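# Call for Participants: Working Group on Good Practice for Hand-Held Gripper Demonstrations
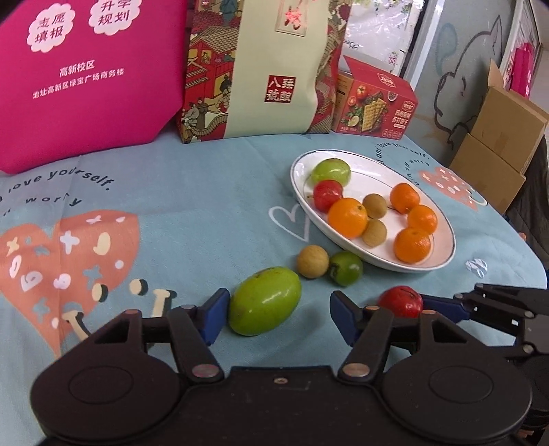 Who is this call for?

People who collect, review or use demonstration data for robot manipulation and who are willing to spend part of their working week agreeing on how it should be recorded, named and checked.

## Background

Koner maintains a set of written rules for teams that teach handling tasks by demonstration with hand-held grippers. The first version was drafted by Rattana Kamolrat for internal use at the Bumton site and has since been adopted, with local changes, by Sombatkul and Gestholm. The local changes are now the problem. The three sites use different definitions of a completed grasp, different rules for discarding an attempt, and different names for the same object. Data sets recorded at one site cannot be merged with those of another without manual relabeling.

The working group will produce a single version, numbered 2.0, to replace all three. Tabletop handling of fruit on patterned cloth, with household items left standing behind the work area, is one of the task families covered. Tool handling and textile folding are outside the scope of this round.

## Scope of work

The draft has five sections open for revision:

1. **Start and end of an episode.** Position of the jaws at the first and last recorded moment, and the minimum pause at each end.
2. **Object naming.** Treatment of items that a reviewer cannot identify with confidence. The current Bumton text permits "green fruit" where the choice lies between, say, mango and guava. The Gestholm text requires a species name in every case.
3. **Background and surface.** Whether printed cloths, packaging and legible text may remain in view, and how they are to be logged.
4. **Contact and damage.** Limits on squeezing soft produce, replacement of bruised items, and cleaning of finger pads between sessions.
5. **Second gripper.** Rules for two-handed work, including which hand is named first and what to record when only one is in use.

Section 3 has attracted the most comment. One position holds that surfaces should be plain. The other holds that homes and shops are not plain and that the data should reflect this. Participants are expected to read both position papers before the first meeting. Section 4 currently has no agreed test method, and proposals are welcome.

## What participants do

- Attend six online meetings of 90 minutes each.
- Comment in writing on each draft section within 15 working days of its release.
- Record or review a trial set of episodes under the draft rules. The group's combined target is 2000 episodes, divided according to the equipment each participant has.
- Report every case where a rule could not be followed, with the rule number and the episode number.

Participants without a gripper may take part as reviewers. Reviewers receive recordings through the Koner file server and score them against the checklist in Annex B. No scoring software is needed apart from a spreadsheet.

## Requirements

Applicants should have:

- at least one completed project involving demonstration data, as operator, reviewer or user;
- working knowledge of written English (the rules are drafted in English only);
- permission from their employer to share trial recordings within the group.

Experience in writing standards or test procedures is useful but is not required. We would particularly like to hear from people who have operated a gripper for full shifts - the present text on rest breaks and wrist strain was written without operator input and is thin.

## Recording conditions for the trial set

Participants who record at home or in a shared office must follow Annex C. In summary:

- Other people in the room must be told before recording starts, and must agree in writing if they are likely to be in view.
- Addresses, names and telephone numbers belonging to private persons must be removed or covered. Printed packaging and business addresses may stay, but must be listed in the session log.
- Food used in a session is not to be eaten afterward.
- The operator may stop at any time. A stopped episode is logged as stopped, and is kept.

## Terms

Participation is unpaid. Reviewers and operators are credited by name in the published version unless they ask otherwise. Materials for the trial set are reimbursed against receipts, within a limit agreed in advance. All text contributed to the rules becomes part of a document that anyone may copy and use without charge. Trial recordings stay with the participants who made them, and the group may use them only for checking the draft.

## How to apply

Send a one-page statement to Yi-an Jang at the Koner standards desk. State your role, the equipment available to you, the sections you wish to work on, and whether you apply as an operator or a reviewer. Do not send sample recordings at this stage.

Applications close on 12 Oct 2018. Applicants will be informed of the result by e-mail. The final text is due for release in March, and comments received after the last meeting will be held for the next revision.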